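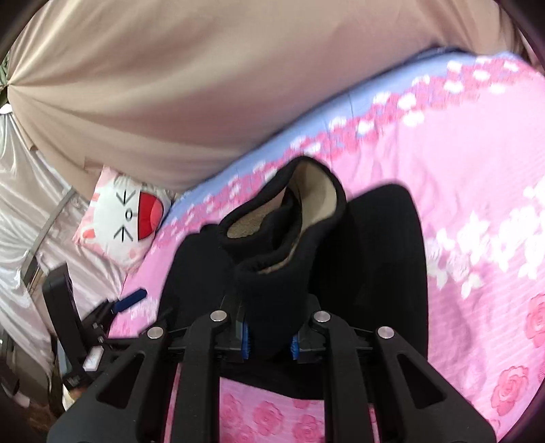 Effect of Wash Temperature on Shrinkage of Household Textiles

Menaka Saha, Themis Sotiropoulos
Advisor: Ileana Matei

2. Method

Woven cotton samples were cut to 20 cm squares along the grain and marked at the corners with laundry-safe ink. Each sample was washed at 30, 40 or 60 degrees and line dried indoors. Warp and weft lengths were measured after every cycle, for 5 cycles in total. Two operators took each reading separately and the mean was recorded.

The same detergent dose was used throughout. Load weight was held at 2 kg with plain cotton ballast.

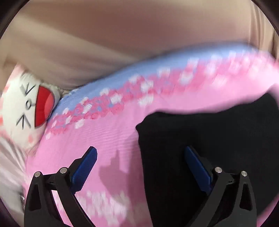
Figure 2. Pink fabric with a pattern of small pale flowers.

3. Results

Most of the shrinkage occurred in the first cycle. Warp shrinkage was larger than weft shrinkage at all three temperatures, and the difference was greatest at 60 degrees. Samples washed at 30 degrees showed little change after the second cycle.

Readings from the first 60-degree batch were discarded due to smeared corner marks, and the batch was repeated in February with new samples. Raw measurements are listed in Appendix B.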